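Caring for Wooden Boards, Blocks and Spoons

Posted by Maritza Cuadros, 19 Jul 2023

I love wood in a kitchen and I love it even more in a playroom, and I get so many messages asking how to keep it looking nice that I'm putting all my tips on one page. Most of this takes a few minutes and costs next to nothing!

Washing

Hot water, a drop of dish soap, a soft brush, and you're done. Wash both sides of a cutting board even if you only used one, or it will cup on you (my big bread board from Zurnow did this and rocked on the counter for a whole winter before it settled down again). Stand it on edge to dry. A dish rack works, or two chopsticks laid on the counter if you want it flat with air underneath. Please keep wood out of the dishwasher, spoons included.

Smells and stains

Onion and garlic come out with coarse salt and half a lemon. Scrub with the grain, let it sit for 15 minutes, wipe it off, rinse. Beets and berries are harder. I make a thick paste of baking soda and water, leave it on overnight and brush it away in the morning, and if there is still a pink shadow I just live with it. Turmeric fades by itself on a sunny windowsill - try it, it's like magic!

Sanding

If the surface feels fuzzy or you can see deep knife lines, it's time. Start with 120 grit, wipe with a damp cloth, let it dry all the way, then finish with 220. That damp wipe in the middle raises the grain so the second sanding knocks it right back down, and the board stays smooth so much longer afterward. Wear a mask and do it outside if you can.

Oiling

Food-grade mineral oil is my favorite because it never goes rancid. Warm the bottle in a bowl of hot tap water first and it soaks in beautifully. Flood the board, leave it for 6 hours, then wipe off whatever is left. End grain drinks more than you'd think, so go back over the edges twice. I do mine every December before the holiday baking and again whenever water stops beading.

For spoons, I stand them handle up in a jar with an inch of oil in the bottom, then flip them the next day. So easy.

Colored blocks and play boards 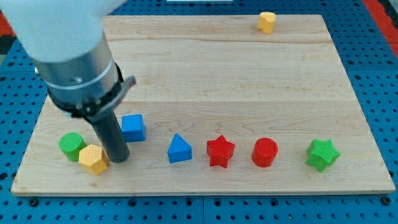
Painted pieces want much less water than bare wood. Wring your cloth out until it's nearly dry, wipe one face at a time, and dry each piece with a towel as you go. White vinegar mixed half and half with water is fine for sticky fingerprints, but test it on the least pretty side first. Skip the oil completely on paint, it only gets tacky and collects lint.

Crayon comes off with a dab of plain white toothpaste on an old toothbrush (not the gel kind!). For a chipped corner, sand lightly with 220 and touch it up with a child-safe paint, two thin coats, and let it cure for as long as the can says before it goes back in the toy bin.

Storage

Keep everything away from the stove and the heating vent. I slide my boards upright into an old record rack, which I got for $15 at a yard sale, and the spoons live in a crock with the lid off.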